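Mis en ligne en février, par la rédactrice du carnet

Bon, je vous avais promis le compte rendu de Prestcombe avant la fin du mois, alors je m'y mets, tasse de thé à gauche, carnet plein de taches à droite. J'ai mis un temps fou à relire mes notes (j'écris debout, dans le bruit, avec un crayon trop gras, le résultat ressemble à une ordonnance) mais je crois que j'ai presque tout retrouvé.

Donc : la corderie Judell ouvrait ses portes ! Pour ceux qui débarquent, je fais du tressage et des nœuds depuis des années, j'ai des bouts de ficelle dans toutes mes poches, et voir enfin comment on fabrique un vrai cordage, c'était un vieux rêve. Je suis partie beaucoup trop tôt, évidemment. Le car de 7 heures était à moitié vide, il faisait nuit, il pleuvait de travers, et j'ai mangé mon sandwich du midi avant même d'arriver.

La corderie se trouve tout en bas de Prestcombe, le long du canal, dans un bâtiment interminable. Vraiment interminable : on entre par une porte minuscule, on tourne la tête, et on ne voit pas le bout. C'est l'allée de commettage, là où l'on tord les torons ensemble, et il faut de la longueur parce que le cordage raccourcit à mesure qu'on le tord. Je le savais par les livres, mais le voir à l'échelle d'un bâtiment, ça m'a coupé le sifflet.

On était 16 dans mon groupe, dont une bonne partie de plaisanciers qui parlaient drisses et écoutes entre eux comme d'autres parlent de foot. La visite commençait par les matières. Le chanvre d'abord, en grosses mèches blondes qui sentent le foin et un peu la cave – j'aurais pu rester là toute la matinée. Ensuite le sisal, qui gratte, puis le coton, puis les synthétiques. J'avoue que j'étais venue pour le chanvre et que je comptais bouder le polyester. Eh bien je suis repartie avec du polyester. On en reparle.

Deuxième salle, les tresseuses. Alors là, mettez vos bouchons d'oreilles, on vous en donne à l'entrée et ce n'est pas pour décorer. Les bobines se courent après en huit, les unes passent dessus, les autres dessous, et la tresse monte toute seule au milieu, bien serrée. J'ai compris en deux minutes devant la machine ce que j'essayais de comprendre depuis des mois avec mes fuseaux en bois : mon problème de tresse ronde qui vrille, c'est une histoire de tension inégale entre les brins ! Je tirais plus fort à droite. Voilà, c'est tout, des mois de mauvaise humeur pour ça.

La plus vieille machine vient de chez Keskin et elle porte encore sa plaque, avec le numéro 2 879 frappé dans le métal. Elle ne tourne plus que pour les petites ganses, mais quel bruit, on dirait un train dans un placard. J'ai demandé si on trouvait encore des pièces. On m'a répondu que non, qu'ils les refaisaient sur place, et j'ai vu passer sur les visages une fierté tout à fait justifiée.

Petit regret : la salle de goudronnage était fermée. On l'a longée par l'extérieur et on a eu l'odeur, c'est déjà ça. Autre regret, plus terre à terre, la queue pour le café. Dix minutes sous la pluie pour un gobelet tiède, il faudra revoir ça, chers amis de Judell. Les biscuits au gingembre étaient très bons, par contre, j'en ai pris deux (bon, quatre).

L'après-midi, atelier d'épissure. J'avais réservé, et vous avez intérêt à faire pareil si vous y allez, ça part très vite. On commence par une épissure à œil sur du trois torons, dessus, dessous, on tourne, on serre, on recommence. La mienne était correcte. Ensuite, on passe au surliage, c'est-à-dire la petite ligature qui empêche un bout de s'effilocher, et là j'ai fait la maligne en annonçant que je connaissais. Mon premier surliage a glissé comme une chaussette. Le second tient encore, je l'ai accroché au-dessus de mon bureau.

Et puis la boutique, forcément. Elle vend au mètre, à la coupe, avec de grandes bobines rangées par diamètre. Je m'étais fixé un budget de 10 livres, que j'ai respecté à peu près jusqu'à la deuxième étagère. J'ai pris du chanvre en trois torons, une chute de coton écru, et ce fameux polyester tressé de la gamme Bulden, souple, glissant comme il faut, qui se noue et surtout se dénoue sans qu'on y laisse un ongle. Pour s'entraîner aux nœuds de carrick, c'est un bonheur.

Je suis rentrée trempée, avec les doigts qui sentaient le chanvre et une question que j'aurais dû poser là-bas et qui m'est venue dans le car, bien sûr : pour un brin synthétique fin, vous faites quoi de l'extrémité ? Vous la brûlez au briquet, ou vous la surliez quand même ? Chez moi les deux écoles se disputent dans la même tête. 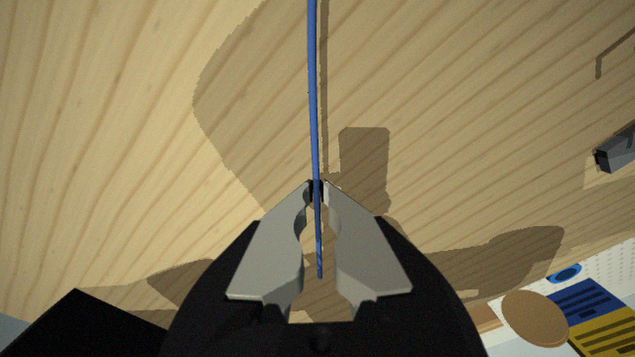 Surlier, toujours, répond Mirabelle56 : le briquet dépanne, mais la petite boule fondue finit par craquer et elle coupe les doigts. Du fil ciré, une aiguille, quelques tours bien serrés, et on n'y revient plus de la saison.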